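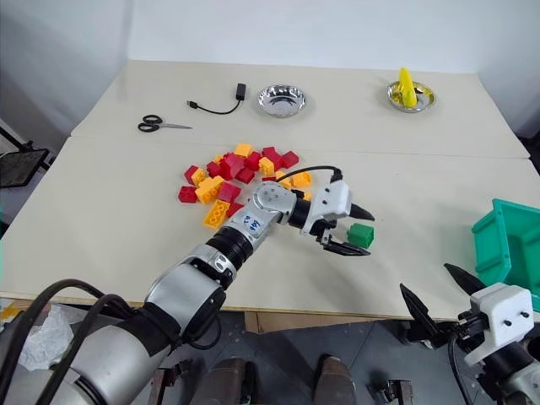 March 12, 2021

Naming workshop notes, Hatby rebrand. Writing these up before I lose the scrap paper.

Got through the long list with Sioned Wynne this morning. We started with 623 names (far too many, my fault, I let the generator run over lunch) and cut it to 42 by throwing out anything you couldn't say over a bad phone line. Truvuvlow went straight away, although Sioned has a soft spot for it and keeps writing it back on the board. Drullari stayed in. I like the sound of it more than I expected to, and the colour tests with the dark green look great!

Then the positioning line. The client wants "trusted" in there somewhere and I'd really prefer we didn't. We've got 59 survey replies back from their existing customers and the word that keeps turning up is "quick", so I'd build on that – quick quotes, quick answers, somebody who picks up. Sioned reckons quick sounds cheap. We went back and forth on it for ages and ended up with 2 routes to mock up, one each way, and we'll let the client argue with both.

Fankhauser still owe us the media plan. Their last one had the radio spend sitting under outdoor, so whoever opens the new one, please check the totals before it goes anywhere near a slide.

Still to do: trademark search on Drullari, ask whether the old Hatby logo has to stay on the vans until November, and find the good markers. Also the tone of voice sheet is a draft, whatever the file name says. I'll rename it tomorrow.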